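From: Kumiko Miyazaki
To: teleop-demos list
Subject: Re: [teleop-demos] suturing by teleop, worth the trouble?
In-Reply-To: message from Paavo Laitinen

Hi Paavo, hi all,

On a morning in February, Paavo Laitinen wrote:

> We're about to start collecting suturing demos over here at Vildale
> and I'd love to hear from anyone who has been through it. Three
> things I keep going back and forth on:
>
> 1) Do you let the operator fix mistakes, or throw the take away and
> start over? My gut says throw away, Toshiko Sasaki says keep.
>
> 2) One long recording per wound, or cut it up by stitch, or even
> smaller?
>
> 3) Are the wrist cameras worth it for this? Ours wash out badly as
> soon as the tools get close to the pad, and I'm tempted to go with
> the fixed view only and save the disk space.
>
> Also if anyone has a good way to get a new operator comfortable with
> thread I'm all ears. Our first try looked like somebody knitting in
> oven mitts.
>
> Paavo

Oh I'm so glad somebody asked, I've been boring everyone at Flillstead with this for months and now I get to bore a whole list!

Short version: yes, worth the trouble, and it's the most fun I've had at a console. Longer version, in your order.

On 1, I'm with Toshiko. Keep the mistakes, as long as the operator recovers from them with the tools and doesn't reach in by hand. We used to toss every take with a dropped needle or a missed grab. The policy we trained on those clean takes was lovely right up to the first missed grab, and then it just sat there opening and closing its jaws on nothing. When we went back to keeping the recoveries (a fumble, a back-off, a second try) it got much better at trying again. We do tag them. Hatsue Tanabe puts an "r" in the label wherever a recovery starts, and that one letter has been worth more to us than the whole rest of the spreadsheet.

What we still throw away: anything where the operator stops to talk. You'd be amazed how many takes have a long freeze in the middle while somebody asks about lunch. The robot learns the freeze too.

On 2, we cut by phase and keep the full recording as well. Our phases are drive the needle, pull through, wrap, cinch, and trim. We're at 335 full stitches, which comes out to a little over 3,000 labeled pieces once you split out the regrasps and handoffs. Don't be too strict about where one phase ends. Eamon Heffernan and I labeled the same takes separately and disagreed on nearly every boundary between wrap and cinch, and training didn't seem to care at all.

On 3, please keep the wrist cameras! I know the glare looks awful. Ours do the same thing. But have a look at what you get from the two kinds of view at the same station:
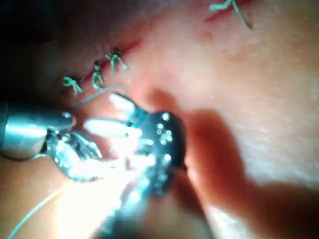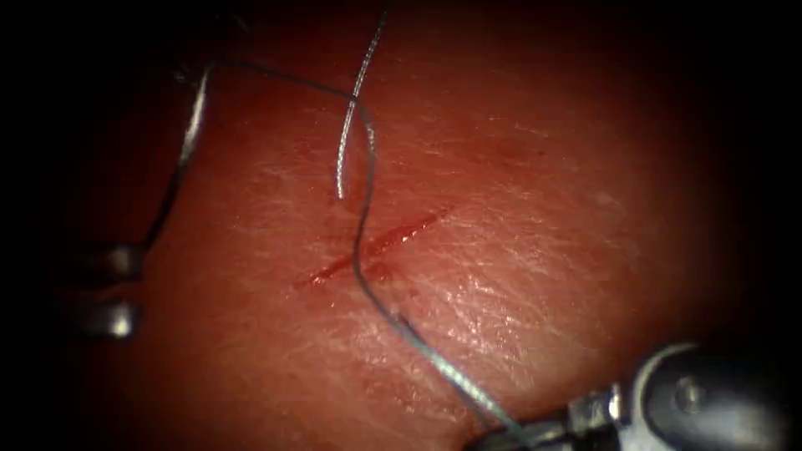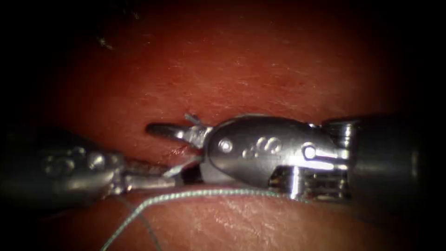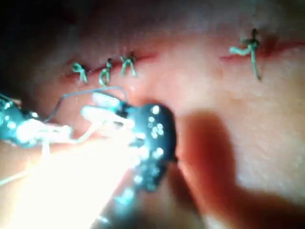
First and last are wrist views, the middle two are from the fixed camera.

A few notes on reading them

The fixed view is the one I'd pick for thread. In the second picture you can follow the dark strand from the needle on the left all the way down across the cut to the right-hand tool, and that long lazy curve is just the sort of thing the operator is reading when deciding how much to pull. In the third the tips nearly touch, and you can even see the braid in the thread where it lies on the surface.

The wrist views are rougher. There's a big white patch where the light bounces, and in the last one it eats most of the lower left. But look at the knots! You get the tails, the little loops, where each one sits on the cut, and the unstitched stretch between the two red lines. When we trained without the wrist images the robot kept placing its next stitch too close to the last one. With them the spacing evened out. I can't prove that's the reason, we changed the learning rate that same week (I know, I know), but I wouldn't give them up.

What helped with the glare, a bit: fixing the exposure by hand and leaving it fixed for the whole session. Auto exposure was much worse for us, it kept pumping up and down whenever a tool moved, and the color of the pad drifted with it. We also tried a diffuser over the light. It made the cut harder to see, so that one went back in the drawer.

Getting new people comfortable with thread

This was the part I cared about most when we started, so forgive the length. There's no force feedback on our console, so you have to judge tension entirely with your eyes, and people coming from pick-and-place demos find that really strange. They yank. Everybody yanks.

What works for us is to spend the first session with no needle at all. Just a length of thread on the pad and both tools. Pass it left to right, right to left, lay it down in a curve, pick it up by the end. Then wraps around a jaw, both directions, until it's boring. We turn the motion scaling to 4 for this, so four units of hand for one of tool, and go down to 2 only when they ask for it. Some never ask, and their demos are fine, only slower.

Then needle, still with no cut to close. Then a real stitch.

Two smaller things. Have people watch their own takes from the wrist view, since from the console you get used to one angle and you stop noticing that your idle tool is drifting into the shot. And let them rest! Tired demos are visibly different, the regrasps pile up, and we cap it at an hour per person now.

Eamon is writing up our labeling scheme for the Galinton workshop and says he'll share the draft with anyone who wants it, so write to him directly. Paavo, if you want a couple of raw takes to try your loader on before you commit to a format, I can put them on the Pathak server, just tell me which camera streams you need. And I'd love to see the oven mitts one.

Kumiko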